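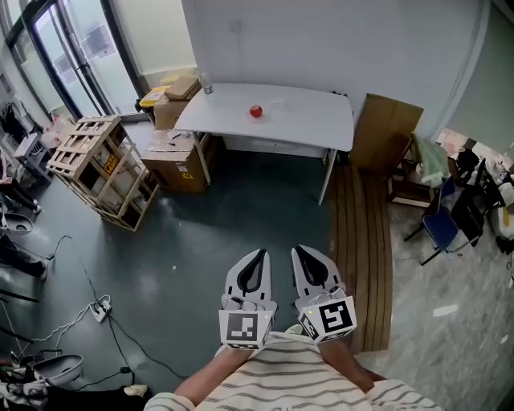

Open afternoon at Stuven: what we saw

A quick one before the newsletter goes out, as promised to everyone who couldn't make it to the Stuven visit in September. Apologies for the state of this, typed up mostly on the train home.

Good turnout. More than they had chairs for. Tea in the corridor, then straight in, no slide show (thank you Stuven).

So, what they do there. They teach robot arms to do ordinary household jobs, picking things up, putting things away, opening drawers. And the way they teach them is by having people do the job first, over and over, holding a pair of hand grippers. One in each hand, white, black and grey pads at the tip. You squeeze, the tip closes. There's a white block on each one with a black and white square pattern, a bit like the codes you scan at a cafe, and that's how the system keeps track of where your hands are. The person doing it also wears a camera at head height so the recording gets the view from roughly where your eyes would be.

The demo we got was the apple. White table against the wall, red apple on top, bottle with a grey cap at the back corner, drawer underneath. The job is apple into drawer, drawer shut. Sounds like nothing. Try it with two grippers and no fingers. You have to hook the drawer with one side and hold it while the other side goes for the apple, and apples roll. Several of us had a go after the staff member showed us and I can report that the apple spent a lot of time on the floor. Green floor, red apple, easy to find at least.

Best tip of the day from the person running it: slow down. People rush in and poke at the thing. The recordings they like best are the boring ones, where the hands go out, stop, close, lift. If you fumble it you carry on and recover, they keep those too, becuase the robot will fumble as well and needs to know what to do next.

Numbers for those who like them. They have 3,622 recordings so far on the table jobs, and 790 of those are apple and drawer. Three people do most of the recording, in short shifts, as the forearms get tired quicker than you'd think. Mine were sore the next morning after ten minutes.

Then next door to see the arm itself, which runs on software called Skerkar. Same job, same sort of apple. First go it got the drawer open and then just sat there for a bit. Second go all the way through, round of applause. Third go it shut the drawer on the apple. Another round of applause, possibly louder. Staff very good humoured about it and didn't pretend it was ready for anyone's kitchen.

Questions from the group, in no order:

Does it have to be an apple? No. They swap in lemons, mugs, socks. The apple stays out for visitors as it shows up well.

Does it need to be that table? They move things about so the arm doesn't learn only one room. Mendes is the other site and has a completely different setup, older furniture, carpet. Recordings from both get mixed.

Who is it for? Long answer. Short version, people who have trouble gripping or bending, and they're talking to a care provider about a trial. No date given and we didn't push.

Will it do the dishes? Asked by more than one of us. Not yet. Glass and water are both a headache.

Can kids try it? Yes, with an adult, and there's a lighter pair of grippers for smaller hands. The two we had along were better than the rest of us, to be fair.

Practical stuff if you're going to the next one. Flat shoes, there are cables on the floor in the recording room and it's a working space, so boxes about the place too. Bags stay in the corridor. Photos are fine in the recording room, not next door with the arm. Parking is hopeless, take the bus and get off at the Flelleo stop, then it's a short walk back up the hill. Doors at 2 pm and they do start on time.

Stuven are happy to have us again in the new year, likely a smaller group so everybody gets a proper turn with the grippers. Put your name on the sheet at the front desk or reply to this email. If you signed up last time and missed out you go to the top of the list, no need to sign agian.

Someone left a navy umbrella in the corridor. It's at the desk.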